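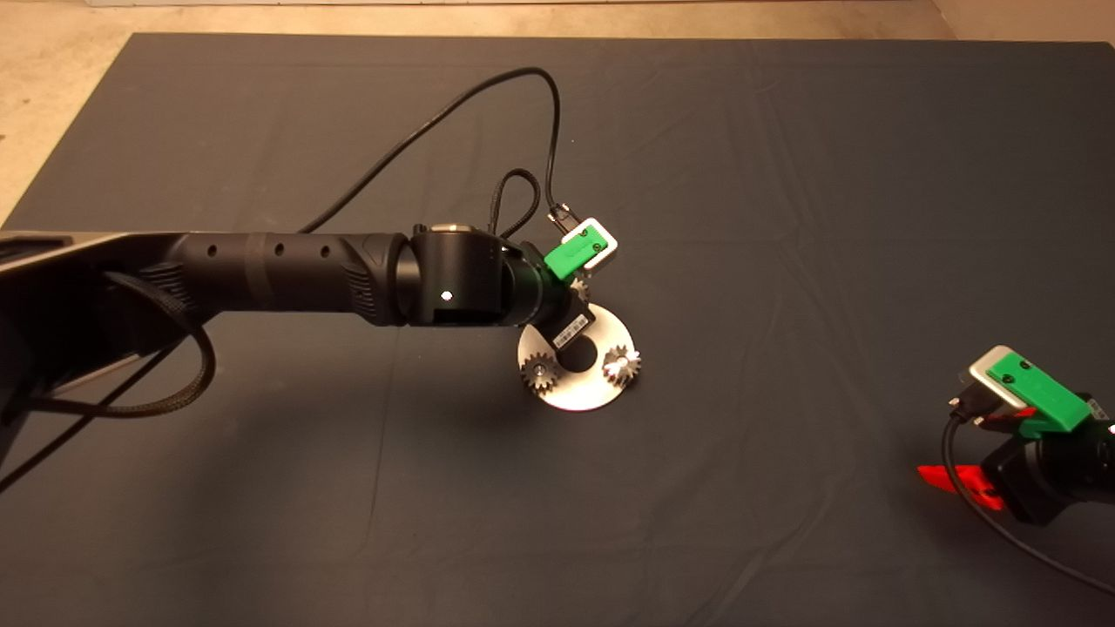 Gear plate at the left arm. The cable of the sensor module goes up and back behind the forearm.

Good practice at the two-arm table
Rallilero workshop notes, gallery page
Wednesday, October 25, 2023

On this page we collect the rules that we follow when two arms share one table. They were first written in February for our own operators, and later the team in Makau asked to use them also. The text was then made shorter. It does not replace the risk assessment of your own cell, which must be done before any of these rules has a meaning.

Please read the notes together with the photo. The numbers in brackets are from the Galtora handbook, where the full text of each rule is kept.

Cables (rule 2)
A cable must have enough free length for the full turn of the wrist, but it must not lie where a gripper can close on it. A loop above the wrist is allowed. Before each session, move every joint slowly to both ends of the planned path and watch the connector, not the arm. If the connector moves in its socket, stop and fix the cable again at a lower point.

Sensor brackets
Both grippers carry a green 3D-printed bracket with the module on top. Printed parts become tired. We look at them for small cracks at the start of the week and we change them after 28 days of work, also when they look good. Write the date of the change in the table log.

Metal parts
The plate with the small spur gears stands tilted on its edge, and it can move while the gripper is near. For such parts the speed limit is the reduced one, until the operator has seen one complete cycle without contact between the wrist and the gears. Do not correct the plate by hand when the arms have power. This was the most common mistake in our first months, and I have made it myself.

Table cloth (rule 17)
We permit a dark cloth, it is good against reflections from metal. Folds are accepted outside of the working area. Inside of it the cloth should be pulled flat and fixed with tape on the underside. A part which stands on a fold will not be in the position that the program expects.

Labels
Barcode labels stay on the arm and must stay readable. When a segment is exchanged, the new label is scanned before the first movement. The old one goes into the folder at the Sotomayor site, shelf 3710.

Second arm
The arm that is waiting is treated as an arm that can move. Hands stay out of its reach as well, and its indicator light is checked before anybody leans over the table.

Corrections to the wording are welcome.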